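About Rekex

3 min read

Rekex supplies simulated test environments for household robot arms. We were set up by Radymyr Savchuk and Ánh Phùng, who had both spent too long rebuilding the same test kitchen after each change of cabinet supplier. Our main product, Memska, is a library of domestic rooms in which a customer's arm and controller can be run before any hardware is bought or moved.

The current release of Memska holds 295 rooms. Each is delivered with collision geometry, joint limits for every door and drawer, and a written record of the friction values used. Customers supply their own arm model or use one of the four we maintain. 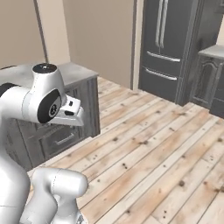
Kitchens make up the largest part of the library and take the most work. Vy Vũ leads the group that builds them. Handles are modelled as separate bodies, so a grasp can slip or miss as it would on a real fitting. A layout with bar handles on both an island drawer and a French-door refrigerator lets one grasp routine be tested in the horizontal and vertical directions without changing rooms. Floor and wall finishes can be swapped by script - useful for vision work, of no consequence to the physics.

Agbayani is our evaluation service. The customer sends a controller and we run it against 60 set tasks, then return logs, failure codes and a short report. Hậu Hà reviews every report before it goes out. We do not publish rankings and do not share one customer's results with another.

Known limits: liquids are not supported, cloth is approximate, and contact between two soft bodies should not be relied on. These are listed in the release notes with each version.

Licences are sold per site and include updates for the term. Technical questions go to Tài Chu on extension 461.

Page last revised Friday, October 25, 2019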